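Gilberto Arango tunes pianos, and has done so in Idcombe and the towns along the lake for 19 years. He learned the work from an older tuner named Lauritsen, whose name is still on the van because repainting it costs more than he wants to spend. We spoke in his kitchen in August, early in the morning, before he drove out to Jerstead for three appointments at the school there.

He did not plan on the trade. He was stacking shelves at a grocery store and playing bass on weekends when Lauritsen came to tune the piano at the hall where the band practised. "I asked him one question and he gave me a twenty-minute answer," Arango said. "Then he asked if I could lift. That was the interview."

For the first year he mostly lifted. He carried tools and took out actions, the part of the piano that holds the hammers, and put them back in. He was not allowed to turn a pin on a customer's instrument. Lauritsen kept an old upright in his garage, and Arango went there in the evenings to practise on it.

"You put it in tune, he'd come out and listen, and then he'd knock it all out again with the lever," he said. "I must have tuned that piano more than any piano in the world. It never got to be a nice piano."
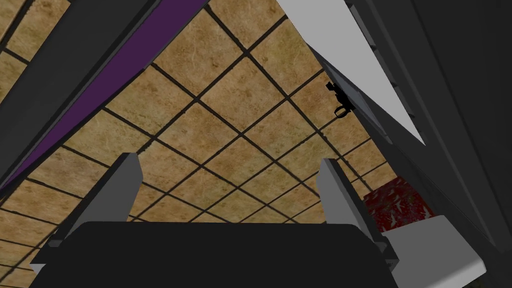
The hard part, he said, was learning to listen to the right thing. When two strings are slightly apart you can hear a slow wobble in the sound, called a beat. Tuning means counting those beats, or feeling them, and moving the pin until they are where they should be. It took him most of a winter to hear them reliably in the middle of the keyboard and much longer in the top octave.

He uses an app now for part of the job. Lauritsen did not approve of it, and they argued. "He thought I'd stop listening. I told him I still check everything by ear. I do the bass entirely by ear, because the app and I don't agree about the bass."

Most of his customers are families with an upright that came from a grandparent. Many have not been touched for ten years or more. In those cases he raises the pitch first, roughly, and then goes over the whole instrument again. He tells people this on the phone so the price isn't a surprise. Some decide not to go ahead, and he doesn't push them.

He is also asked, several times a month, to say what an old piano is worth. Usually the answer is nothing. He finds this the least pleasant part of the work. "They've polished it. They've got the photos of Nan sitting at it. And I have to tell them the pin block is cracked and it'll cost them to get it taken away."

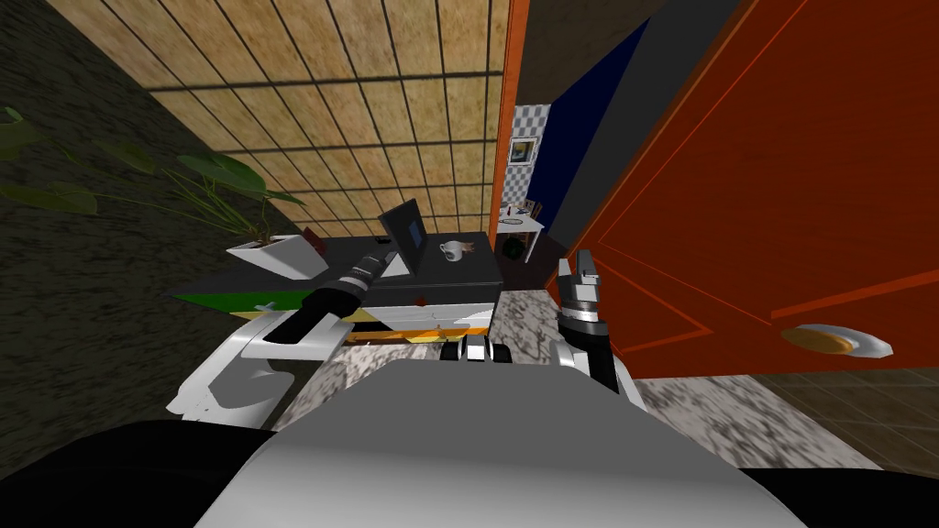
Erska sees it differently. She tunes on the other side of the lake, and over the phone later that week she told me that too many pianos are being written off by tuners who would sooner not do repairs. A cracked block can sometimes be treated, she said, and a family that only wants to play carols at Christmas doesn't need concert pitch. She has customers whose pianos sit a semitone flat and always will, and they are perfectly happy with them.

When I put that to Arango he agreed with some of it. He has left plenty of pianos flat when the strings looked too rusty to pull up. His objection is to charging for a repair that may only last until the heating goes on. "If it was my own piano I'd try it. With somebody else's money I'm more careful."

Heating comes up a lot with him. Dry winter air shrinks the soundboard and the pitch drops, and in the humid part of summer it swells and the pitch goes up again. He recommends keeping a piano away from a radiator and off an outside wall, and tuning it at the same time each year. He sells a humidity system that fits inside the case. Last year he installed 11.

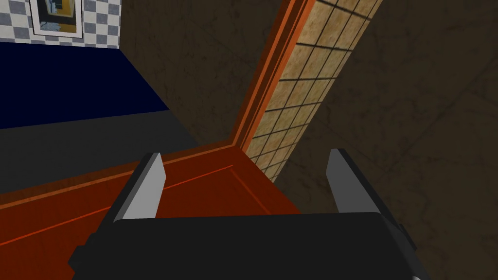

Idcombe, August.

The school in Jerstead has four pianos, one of which has had a pencil in it since the spring. He hears it every visit and has not yet found it. He plans to take the action out this time and look properly.

I asked if he would take on someone to train, as Lauritsen did with him. He has had two people ask. One moved away, and the other came for a month and found the driving too much. He would still do it for the right person. He no longer has the use of the garage piano, which went to the tip when Lauritsen's house was sold, but he has been offered another one and has measured the shed.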